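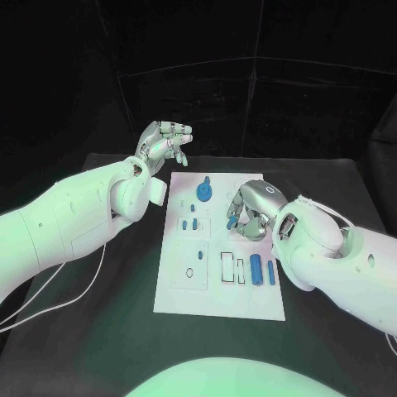 The Drarura Layout Board is a sorting and placement exercise sold for use in occupational skills rooms, adult education centers, and supervised home programs. It was submitted for review by its distributor, Hellow, and was evaluated over the month of August at the Dinedmont Center for Practical Skills. The principle is a familiar one. The user is given a quantity of small parts and a flat board marked with outlines, and each part is to be set on the outline that corresponds to it. The board is white, the outlines are black, and the parts are blue, so that a piece such as the small cylindrical peg or the round disc with the toothed rim stands out plainly from the surface, even on a dark tabletop. Reviewers considered this the strongest feature of the product and the one most likely to justify its purchase.

Scope of the review

The Center examined the board for legibility, handling, durability, storage, and value. Four sets were purchased at the regular price. Comparison was made with the Yüksel Form Tray, which the Center has used for several years and which relies on recessed wells in place of flat outlines. Sets were used in the ordinary course of instruction, and no special conditions were arranged. Instructors kept a written log of placements completed, parts lost, and any remarks offered by users. The log contained 778 entries when the trial closed.

Legibility

The outlines can be read from a normal seated position without difficulty. Users with reduced vision reported that they preferred the Drarura board to the Yüksel tray, in which the wells and the surrounding surface are the same shade of gray and the edges are difficult to find under overhead lighting. The matte finish of the Drarura board produced little glare at the tables nearest the windows.

A reservation must be entered regarding outlines of similar size. Two of the round outlines differ by so small a margin that users regularly placed the wrong part on the first attempt. The instruction sheet does not mention this. Instructors differed as to whether it is a defect or a useful degree of difficulty, and the Center takes no position on the question. Purchasers who intend the board for beginners may wish to leave those two parts in the bag during the first several sessions.

Handling of the parts

The parts are light and have no sharp edges. The pegs can be held comfortably between the thumb and fingertips, and most users adopted that grip without instruction. The geared disc has a short post at its center, and it may be lifted either by the post or by the rim. Users with limited finger strength favored the post. Users with tremor favored the rim, and several of them asked that the post be made taller.

A flat board offers no physical confirmation that a part has been correctly placed. With the Yüksel tray, the part drops into its well and remains there. With the Drarura board, the part stands where it is put, and a bumped table will shift it. The taller pegs are the most easily knocked over. The Center's instructors addressed this by placing a thin rubber mat beneath the board, which held the board still but did nothing for the parts themselves. A slightly textured surface would be an improvement.

On the other hand, the absence of wells requires the user to judge position by eye, and instructors working on visual alignment found this to be of considerable benefit. The two products should be regarded as suited to different purposes.

Durability

The manufacturer states that the printed surface will withstand 1,000 cleanings. The Center was not in a position to verify this figure. After nearly 300 wipings with a damp cloth and mild soap, one board showed slight fading at the corner most often handled, and the outlines themselves remained dark and complete. No part broke during the trial. One peg was lost and has not been recovered. Hellow sells replacement parts only as a complete bag, at a price the Center considers excessive for the loss of a single peg.

Storage and instructions

The board does not fold. It is supplied in a cardboard sleeve that had begun to split on two of the sets before the end of the trial. The parts are supplied in a drawstring bag, which is satisfactory. The printed instructions occupy a single sheet and are adequate for an experienced instructor, but a family member using the board at home would be helped by a suggested order of exercises.

Recommendation

The Drarura Layout Board is recommended for instructional settings in which legibility and visual alignment are the principal concerns. It is not recommended as a replacement for a recessed tray where users require parts to stay in place. The Center has retained its sets and will continue to use both products. Prospective purchasers should confirm the price of replacement parts with the distributor before ordering.

Dinedmont Center for Practical Skills
Equipment Reviews, 6 Nov 2004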